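Drakos build log: cable routing and finger travel

The arms have been on the table since November, and most of the hours since then have gone into things that are not software. Mounting plates went on first, then the rail along the front edge was squared against the profiles on the sides. I run the controller on a Statitz board with a 15 A supply per arm, which leaves enough headroom that the elbow does not sag when both arms start a move together.

The wrist camera sits close enough to the fingers that both tips stay in view at full opening. That was the main requirement. Earlier brackets put one tip out of view, and the grasp check was useless on that side.
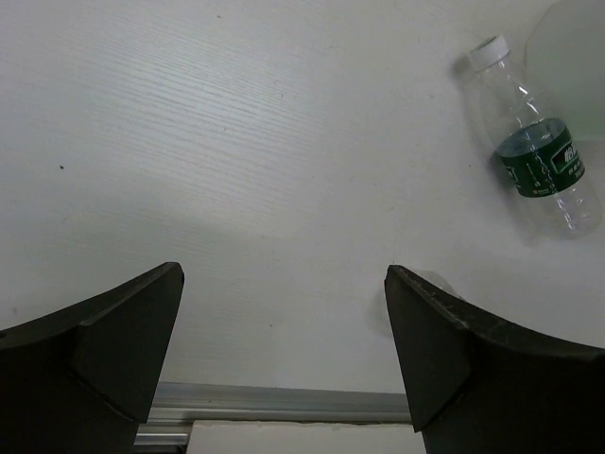

Filed under: Drakos / Grippers

A bottle on its side is a poor first target for a detector. Clear plastic on a white top gives very little edge contrast, and the green label ends up doing most of the work. I could switch to a darker surface. I would prefer to fix the exposure first and see what is left.

Finger angle matters more than I expected. With the gripper square to the label, the bottle tends to roll away when one finger touches early. Version 11 of the approach routine lines the wrist up with the long axis of the bottle and closes slowly for the last part of the travel.
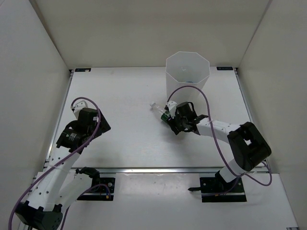 Purple cable was what I had on the spool. The loops are generous because the first set was cut too short and pulled at the wrist connector whenever the forearm extended. The longer ones need checking for snags after any change to the joint limits. I set a soft limit on the base joint for now and will route a proper guide later.

The log for the current parameter set stands at 742 grasp attempts. Still open: 2 stripped bolts on a spare plate, and the Clurach export script, which writes joint angles in degrees while everything else expects radians.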